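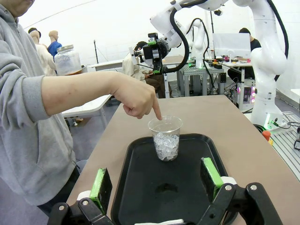
Limit orders in thinly traded shares

Posted in May by Delwyn Nepia

I hold 2,000 shares in Grellance, a small company that makes valves and not much news. On most mornings it trades a handful of times before lunch. I have been buying and selling shares like this one for 18 years, and most of the money I lost early on went on the spread and not on bad companies. These are my notes on how I place orders now.

The price on the screen is usually the mid price, halfway between the best bid and the best offer. In a large company the difference is small enough to ignore. In Grellance it is often 6 per cent. A buyer who pays the offer and sells straight back at the bid is down by that amount before dealing charges and stamp duty, with the company exactly where it was.

A market order accepts whatever is there. A limit order names the worst price I will take. For a thin share I use a limit every time, and I set it from the depth of the book if my broker shows it. If only the best bid and offer are shown, I ask for a quote at the size I want and then again at half the size. When the two quotes differ, the quoted spread was only good for a small lot.

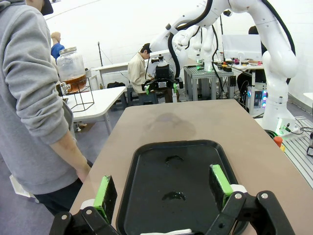 Black tray on the long table, green pads either side.

The second setting is how long the order stands. Day orders lapse at the close. Orders left open for weeks are convenient, but they go on standing when the facts have changed. I had a buy limit open in Riltier when it put out a trading statement at 7 a.m. The shares opened well below my limit, the order filled in the first minute, and they carried on down until the afternoon. My limit had done its job in the narrow sense – I paid less than the figure I had typed in – but I would not have placed that order with the statement in front of me. I now use day orders and enter them again by hand.

Corey Treloar wrote to me after my last post to argue for splitting orders. His case is that a single large order tells the market what you want. I agree for institutions. For a private holder paying a flat fee per deal, two orders cost twice as much, and the saving has to cover that. On my usual size it covers it only when the second quote is worse by more than the fee, so I work that out first.

Stop losses are a separate matter. A plain stop turns into a market order once it is triggered, and in a thin share the trigger may be one odd trade at the edge of the spread. A stop with a limit attached avoids the bad fill but may not fill at all. I use neither in Grellance. I keep the holding small enough to sit through a bad month, and I check the price after the close.

Aiguo Xiong asked about the closing auction. I have tried it in Riltier, with mixed results, and will write it up when I have more trades to compare. The dealing costs spreadsheet also needs its stamp duty column fixed before I post it again.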